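Pushing coloured blocks on a board: why does my success rate drop so much with the time limit?
Asked in Robotics Help > Learning and Control

Posted by borkolach_bench

Hello all, and apologies in advance for the length of this one. I'm in my second year of working on language-conditioned pushing, where you type something like "move the yellow heart away from the blue block" and the arm nudges things across a tabletop with a single finger. It's lovely when it goes right!

I've been training by plain behaviour cloning on 383 teleoperated episodes, all collected on one board with eight blocks in four colours. A camera looks down at the board from the front, and the policy gets the picture plus the sentence and gives back a small sideways movement of the fingertip. There is no gripping at all, so the whole thing lives in two dimensions, and I had rather hoped that would make my life easy.

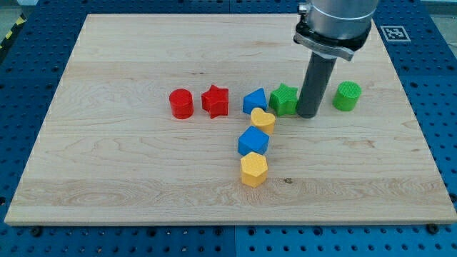
The trouble is in the evaluation. If I let each trial run until the policy settles, most instructions get done. If I stop at 232 steps, which is the limit in the Londham write-up I'm trying to compare against, the success rate falls to something I'd be embarrassed to show my supervisor. The finger spends ages dithering next to the right block, a bit left, a bit right, and then eventually makes up its mind. Instructions that separate two blocks which are already touching are by far the worst.

Is this a data problem or a model problem? And is it fair to report the longer limit if I say so clearly? I'd be so grateful for any thoughts.

Reply from Cikura

Hello, and please don't be embarrassed, I spent most of one June looking at exactly this kind of dithering and drinking far too much tea over it.

My money would be on the data, and in particular on the pauses. When people drive the arm by hand they stop to think, usually just before they make contact, and every one of those stops goes into the training set as "finger beside block, don't move". Your policy has learned that quite faithfully, poor thing. Go through your episodes and drop any step where the commanded movement is nearly zero (keep the ones at the very end if you want it to learn to stop). Then retrain with nothing else changed, so you know what did it.

The second thing to look at is whether you predict one action at a time. With a single action the policy can go left on one step and right on the next, because both were in the demonstrations and both are perfectly good ways round a block. Predicting a short run of actions and carrying out the first few before looking again helped us a great deal. We started with 3 and went up from there. Longer runs were smoother but they missed when a block rolled or turned under the finger, so do watch the round ones.

As for touching blocks, have a look at how many of your demonstrations start that way. If people mostly began with everything nicely spread out, the policy has hardly seen the case you're asking it to solve. I'd collect a small extra batch with the blocks in rows and clumps and see what that does before touching the network.

Reply from leite_user2

had this, smaller learning rate fixed it for me. also check your camera hasn't moved

Reply from Slow Pusher

Just to pick up the reporting part, as the answer above covers the rest so kindly. Report both limits. Put the 232-step figure first so readers can set it beside the Londham one, then the longer one, and if you have room a little curve of success against steps allowed. I think that curve would be the most useful plot in your paper, as it shows the policy knows where to go and is merely slow getting there.

Do check the control rate too. A step limit means very little if your arm runs at a different rate from theirs, and I once lost a fortnight to comparing steps with steps when I should have been comparing seconds. Also make sure your starting layouts are fixed and written down before you run the two versions. Reset by eye and you'll find, with the best will in the world, that the later trials get easier starts.

Good luck with it, and do come back and tell us how the pause filtering goes!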